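Dye notebook, Sun 22 November
Second soda ash test, Birnholm cotton 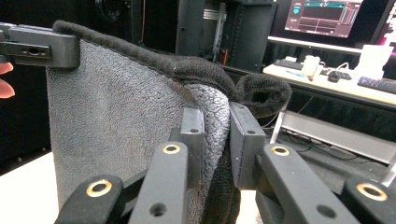

Where things stand

Okay, so the walnut batch finally gave me a brown I like! It's the Zirnley powder again, same jar as last time, but I let the soak run overnight and stirred it whenever I got up for tea (three times, I think, maybe four). The color on the skeins is deep and a bit reddish at the ends.

Weights

Water in the big pot: 3,000 g. Dry yarn going in: 184 g. I'd planned on 2,000 g of water and the skeins were packed so tight they couldn't move, so I topped it up halfway through and wrote the new number on the lid. Ruby-Lee Pomare, if you're reading this, please don't wipe the lid.

Rinsing

Five rinses and the water was still the color of weak coffee. I stopped there. Lelley tap water is hard, and I suspect it's dulling the yellows too, but that's another test for another day. The marigold skein from Thursday is on the top shelf if anybody wants to compare it in daylight.

To do

Cut a short length from each skein, tape them in the back of this book and leave half of each strip uncovered by the window until December.
Order more alum from Toivonen, the small bag.
Try the iron dip on the palest skein only (a pinch! last time I ruined a whole sweater's worth).
Find the good thermometer. The spare reads high, and I don't trust the numbers on page 12 at all.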